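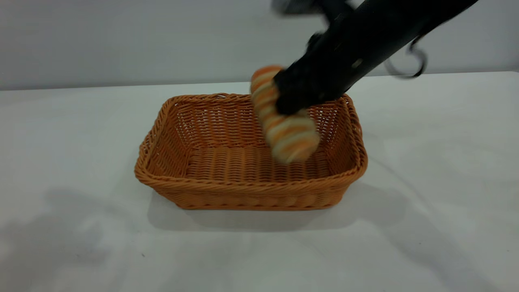
Bread basket and counter check - Lévesque café, November

Done before opening, 7.15 am. Tick, cross or n/a, then a comment. Please do write comments, they make this so much more useful!

1. Rim of basket firm all the way round, no ends sticking up
Tick. Lovely solid braid on these, much better than the old Drillitz ones.

2. Weave whole, no snapped strands that could end up in food
Tick for 13 baskets, cross for 2. Both broken at a corner, taken off the counter and tagged.

3. Crumbs out of the base and corners
Tick. The soft brush is brilliant for this - it gets right down between the ribs. Tap the basket upside down over the bin first.

4. Washed and fully dry before stacking
Cross. Three at the bottom of the stack were still damp underneath. Stand them on edge overnight, please.

5. Fresh liner in before unwrapped bread goes in
Tick. Every single one, great work.

6. Tabletop wiped and dry, nothing else stored on it
Tick.

7. Tongs clean, one pair per basket
Tick, though pair 9 has a loose spring. Swap it when the Grundineo order arrives.

8. Display rolls kept apart from bread for sale
Tick. Keep them in the labelled tub when not out.

9. Allergen cards in place and readable
Cross. Sesame card missing, reprinted and put back at 7.40.

Result: pass with actions on 2, 4 and 7. Recheck next month.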